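In Defense of the Boring Meeting

My town, Plosden, is thinking of doing away with its monthly public meeting and replacing it with an app.

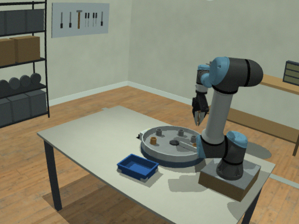
What do people lose when a town meeting moves onto a phone? Mostly the other people, including the ones they were hoping to avoid.

I have sat through 28 of these meetings and can recall the point of maybe two. One August evening we spent most of our time on whether the bench on Inudgate Road should face the road or the hedge. Ilona Erdős spoke for the hedge. She was eloquent, and she was wrong, and I had to look at her while I thought so. By nine I had come around to the hedge, partly out of hunger.

The app would have let me tap a thumb and go to bed. Its supporters say it will raise turnout, and I'm sure it will. I also turn out every night for a game in which I match colored fruit.

Parveen Ghumman, who is for the app, told me over the fence that her kids have to be fed at seven and the meeting starts at seven. I have no good reply to that. Start at five and you lose everyone with a job. Start later and you lose me. We could bring the kids, I suppose, and let them vote on the bench.

Still, I would like to keep the room. Put the parking permits on the app, and the trash schedule, and anything with a form attached. Leave us the arguments. The next one is about the bus shelter, and I have already heard that Ilona has views.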